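Food hygiene visits: do you let them start without you?

Print this thread | E-mail this thread

potwash_tim
We had an unannounced inspection in November at our place (small café, 2 staff on at lunch). I was at the cash and carry. The officer came in at noon, showed her card, and my newest starter let her straight through to the kitchen. By the time I got back she had finished the fridges and was on the paperwork. We dropped a mark for the cleaning schedule, which had been filled in properly but was in my bag.

My question is whether staff can ask an inspector to wait until the owner is there. I don't want to be difficult about it but it cost us.

Nông
No. They can come in at any reasonable hour and they don't need you present. If your staff hold them up it can be treated as obstruction, and that is a much bigger problem than a missing sheet. Keep the folder on the premises.

saltbeef
Agree with the folder. Don't agree that you can't ask. I've asked twice in different towns and both times the officer waited ten minutes while I drove over. Asking politely isn't obstruction. Refusing is.

Nông
They waited because they chose to. I wouldn't tell a new starter to try it.

potwash_tim
Fair enough. The folder now lives by the back door. What are people keeping in theirs?

Gukance
I run a kitchen with 100 covers and ours has got out of hand, so take this as a starting point. Opening and closing checks, fridge and freezer temperatures, delivery sheets, allergen list, training records, pest control visits, probe calibration. I keep three months in the folder and the rest in a box file upstairs. The officer has never asked for anything older than that.

The allergen list is the one that catches people out. Ours was right for the menu but wrong for the specials board, and she read the board first. We rewrite it every morning now and whoever is on prep signs it.

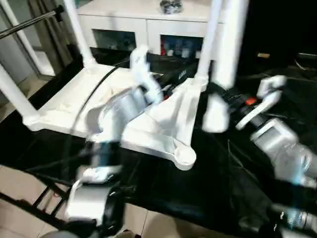
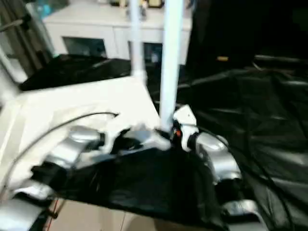 The other thing is dry stores. Everything off the floor, lids on, and the date you opened it written on the tub and not on the lid, as lids get swapped. We were pulled up for that one year and it was a fair point.

saltbeef
Three months seems thin. We keep a year.

Gukance
Keep what you like. If your own written system says a year then you have to have a year, so check what you've put in it before you throw anything out.

tanard_street
Does anybody do it all on a tablet? I've been quoted 189 a year by a firm called Aster for an app with temperature logs and reminders. It seems a lot for what is a spreadsheet.

Nông
We had a trial of something similar. The reminders were useful. The trouble came when the wifi went down and the chef stopped logging, then put the whole day in at once when it came back. Every entry had the same time on it. An officer will spot that in seconds. Paper for us.

Gukance
You get the same thing on paper, it's just harder to prove. I've seen a month of fridge readings all in one pen, all 3 degrees.

tanard_street
So is it worth it or not?

saltbeef
For one site, no. If you have several kitchens and can't get round them all, maybe.

potwash_tim
Back to my first post for a second. Has anyone paid for a re-visit to get the mark put back up? Our council charges nearly 300 and I can't tell if customers look at the sticker.

Nông
Ours do. We were on a 3 for eight months and the delivery orders fell off. I'd pay it, but only once you've got a good run of completed sheets to show.

saltbeef
I wouldn't. You're on a 4. Wait for the next routine one.

potwash_tim
I'll give it until the spring and see.

Contact us | Copyright Tanard Catering Forum | Back to top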